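Laundry and Mending Group, Flornley
Minutes of the meeting, 2026-09-03

I'm taking the minutes again, so you get them my way. If you want them stiff and proper, the pen is yours next time!

Start. We got going late because the kettle took forever and then we all wanted to talk about the summer. Minutes from last time were agreed with one fix: I wrote that the denim drive brought in 1000 pieces, and the real figure in the book is 954. Sorry about that, I was rounding up with my heart.

Money. We have almost 2000 left for the rest of the year. Detergent is the big expense, and the price at Lauritsen went up again. One of us wants to try the store brand from Pliltunach, which smells fine to me but left streaks on the darks at her house. We agreed to buy one box and test it on rags before it goes anywhere near the good jeans.

Folding. This took up most of the evening, and I enjoyed every minute of it (I know I'm alone there). The trouble is that we all fold denim differently, so the piles lean over and the shelves look like a yard sale. From now on it's a flat rectangle, legs together, waistband tucked in, smooth it down with your hand and move on. Shirts and the soft stuff can be folded however you like as long as they end up the same width. There was a long side discussion about whether shorts count as denim or as "small things." Small things won, 3 votes ahead.

The green padded surface stays as the folding spot. It's soft, it's flat, and a dark pair of jeans shows up nicely on it so you can see the crooked bits.
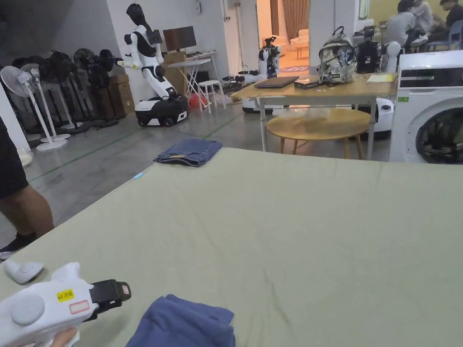
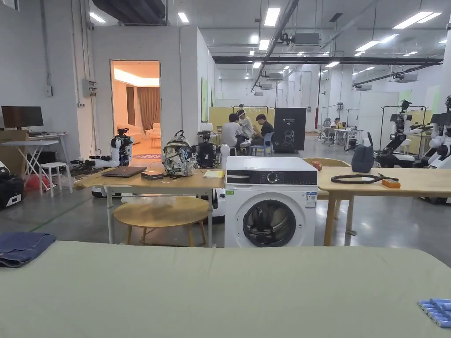
The other thing about folding is where the finished pieces go. People have been leaving them in the far corners, and then the next person comes along, shakes them out, and folds them all over again. I've done it myself, twice, to the same pair of jeans. So: finished pieces go straight onto the shelf, and anything still crumpled stays in front of you until you've dealt with it. If you have to run, leave a note saying what's what.

Washing. Darks first, lights second, and please turn your jeans inside out. Somebody's pale blue napkins came out a very different blue last month and we're all still being polite about it. Check pockets too. I found a bus ticket, a hair tie and what used to be a cookie. We talked about adding an evening load, but the neighbors can hear the spin cycle, so we'll ask them before we decide.

Mending. The basket is overflowing, mostly knees and hems. The Cirnodari thread is holding up really well on the heavy seams and we'd like more of it in dark blue. I offered to do the zippers, which I may regret by the time you read this.

Fall swap. It's set for October, date to come once we hear about the hall. We need hangers, paper bags and a sign that doesn't have last year's time on it. I'll repaint the old one if somebody lends me a brush.

Any other business. The iron drips. Please don't use it on anything you love until it's been looked at. Also, whoever took home the big scissors, bring them back, no questions asked.

To do before next time: test box of detergent, dark blue thread, ask the neighbors, sign (me), zippers (also me, help!). We finished up with the last of the lemon cake, and next time's cake is still up for grabs.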